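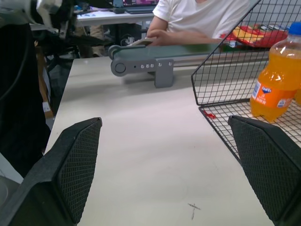
Naima Bouzid wrote in to ask why her dishwasher still leaves white film on the glasses when the water softener was set by the installer and has never shown a fault. The usual cause is a hardness setting that no longer matches the supply. The procedure for checking and resetting it follows.

How to set the hardness value on a household water softener

Applies to single-tank softeners with a metered valve. The Testen and Alaoui controllers differ only in the order of the menus. Timer-only valves are covered on a separate page.

What you need

A drop-type hardness test kit
A clean glass or sample tube
The softener manual
A pencil and a label for the valve cover

Test strips will tell hard water from soft water. They are too coarse for setting a valve.

Step 1. Sample the untreated water

Take the sample from a tap that bypasses the softener. In most houses the outside faucet does. If none is available, turn the bypass valve to the bypass position, run the nearest cold tap for five minutes, and then fill the tube. Return the valve to service when done.

Step 2. Run the test

Rinse the tube twice with the sample water before filling it to the line. Add the drops one at a time and swirl after each one. Stop when the color change holds. Hold the bottle straight up and down, as a tilted bottle gives smaller drops and a high reading.

Step 3. Convert the units

Most kits read in milligrams per liter. Most valves want grains per gallon. Divide the first by 17.1 to get the second. A reading of 209 mg/L gives 12.2 grains per gallon. Round up to 13.

Step 4. Correct for iron

If you are on a well, add 4 grains for each milligram per liter of dissolved iron. City supplies can normally skip this step. High iron needs a separate filter ahead of the softener.

Step 5. Enter the value

On the Testen controller, hold the set button until the display blinks, then step to the second screen. On the Alaoui, the hardness value is on the third screen, after the clock and the regeneration time. Change the number and let the display time out. Some older boards lose the entry if the power is pulled before the screen returns to the clock.

Step 6. Check the reserve

The controller holds back part of its capacity for the day before regeneration. A household that uses 2,000 gallons between cycles and keeps a reserve of one day should see no hard water at the tap. If the gallon counter often reaches zero before evening, raise the reserve one step.

Step 7. Start a manual regeneration

The new value only takes full effect after a complete cycle. Run one overnight. Do not draw water during the cycle, as the tap will be supplied with untreated water.

Step 8. Test again

Sample a softened cold tap the next day. A result of zero or one grain is normal. If it reads higher, confirm that the bypass is fully closed, then look for a salt bridge in the brine tank by pushing a broom handle down through the salt.

Write the new setting and the raw test result on the label and stick it inside the valve cover.

Updated 26 Jun 2021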